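Search this guide
Enter keyword
Go

Section 2: Fitting the Hotine Tubeless Kit to Your Jultero Wheels
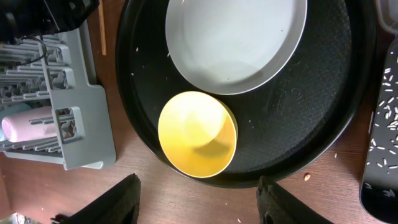

I run these wheels on my own bike, a tall and heavy travel enduro, and I've put 2,782 miles on the current set of rim seals, so what follows is how I do it in my own garage plus the numbers the factory wants you to stick to. Set aside an afternoon the first time. I needed most of one (and a second pot of coffee), but the rear went way faster once I'd done the front!

Before you start, get the bike on its center stand or a solid lift and let the wheel cool if you've been riding. You'll want two tire irons with rim protectors, a valve core tool, soapy water in a spray bottle, rubbing alcohol, clean rags, and a compressor. A hand pump won't seat the bead. I tried. My arms still remember it.

Removing the old tire and tube

1. Take the valve core out and let all the air go. Push on the sidewall with your palm to be sure.

2. Break the bead on both sides. Work your way around a little at a time and keep the sidewall wet with soapy water.

3. Lever one side of the tire over the rim, pull the tube out, then take the tire off completely.

4. Peel off the old rubber rim strip and throw it away. Please don't reuse it under the seal. It shifts, and then you've got a slow leak that'll drive you nuts.

CAUTION: Do not pry against the brake rotor. Lay the wheel rotor side up on a pair of wood blocks, and flip it only after you've taken the rotor off.

Laying the rim seal

5. Wipe the rim channel with alcohol and go over every spoke nipple. Let it dry all the way.

6. Find the end of the seal with the small arrow on it and start opposite the valve hole. Press it into the channel with your thumbs, keeping it centered as you go around.

7. Overlap the ends by 2 inches and press hard on the overlap for a full minute.

8. Poke the valve hole from the tire side with a small awl, push the valve through, and tighten the nut by hand. No pliers on this one.

Note: If you bought the kit before September, the valve came with a flat washer. Swap it for the cupped one. The Quintana rims have a slightly deeper well and the flat washer doesn't sit right in there.

Mounting and seating

9. Check the rotation arrow on your tire. Yes, I have mounted one backward, and yes, I had to do it all over.

10. Soap both beads and work the tire on, finishing at the valve.

11. Leave the valve core out and give it air in one long blast. You should hear two good pops. Stand back from the wheel while you do this, and never go past the maximum seating pressure printed on the sidewall.

12. Put the core back in, set your normal riding pressure, and let the wheel sit for 20 minutes. Spray the spokes and the bead with soapy water and look for bubbles.

WARNING: Have the wheel balanced before any highway riding. The first time out, keep it gentle and check pressure when you get home.

I recheck mine after 700 miles, looking at the valve nut and spoke tension. If you run the wider Plakerach rear tire, go to Section 3 for the longer valve before you button everything up.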